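Pre-race course check, Clovgate 10K. November. Started 5:40 am, headlamp on till past the second mile.

OK = fine, FIX = before the gun, WATCH = put a marshal there and move on.

## Start area, Jenkins lot

- [x] Arch anchored, all four straps. OK
- [x] Timing mat taped flat. OK. Left edge was lifting, retaped
- [ ] Corral signs. FIX, the 9 and 10 min pace signs are swapped
- [x] Porta-potties unlocked, paper in all of them
- [ ] Generator cord crosses the warmup lane. FIX. Needs the rubber ramp, the ramp is still in the Bralex van

## Miles 1 to 3

- [x] Cones on the left turn out of the lot. OK
- [ ] Pothole just past the first mile flag. WATCH. Sprayed orange, but it's deep and the pack will still be bunched up there
- [x] Storm grates, bars run across the road. OK for strollers
- [ ] Leaves on the downhill to the creek. FIX. Slick as anything, I skidded walking. Needs a blower, a broom won't do it
- [x] Footbridge boards. Jumped on them. No give, no nails up

## Miles 3 to 5

- [x] Water stop tables set back from the course. OK
- [ ] 900 cups at this stop. Not enough if it warms up, take another sleeve from the finish
- [ ] Sarport Road crossing. WATCH. Drivers come over the rise fast and the sun is right in their eyes at 8. Want 3 marshals, have two
- [x] Gate by the ballfield chained open
- [ ] Low branch at the bend, face height for anybody tall. FIX, loppers
- [x] Mile 4 marker, matches the certifed map

## Finish and indoors

- [x] Chute fence feet turned in. OK, last year they stuck out and people tripped
- [x] AED in the medical tent, battery light green, pads in date
- [ ] Foil blankets. 52 in the box. Order more for next year
- [ ] Radio check with the finish. Scratchy from the creek, fine everywhere else. WATCH 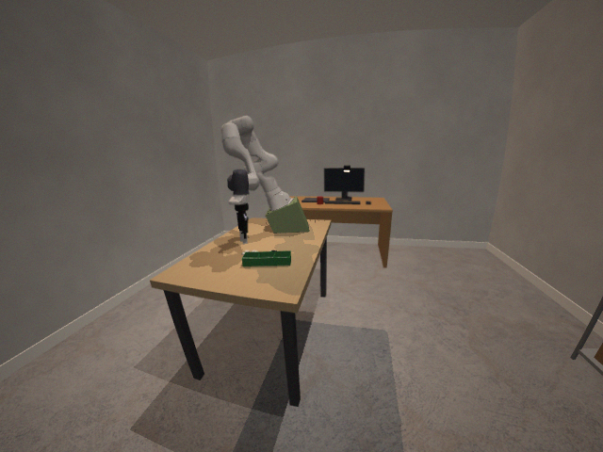
*Indoors. Wood-top table, carpeted floor.*

- [x] Bag check tags, last one in the stack is 2034. Plenty
- [ ] Side door sticks. FIX or prop it, people come in cold and push hard
- [x] Mats down inside the entrance
- [ ] Coffee urn cord. Tape it to the floor, the whole lenght
- [x] Exit signs lit

## Still open at 7:10

Ramp, leaves, branch, pace signs, third marshal. Leaves first. If the blower doesn't show by 7:30, move the cones in and run them single file on the downhill, and tell the announcer so he can say it at the start.

Recheck the pothole paint after the lead bike goes thru.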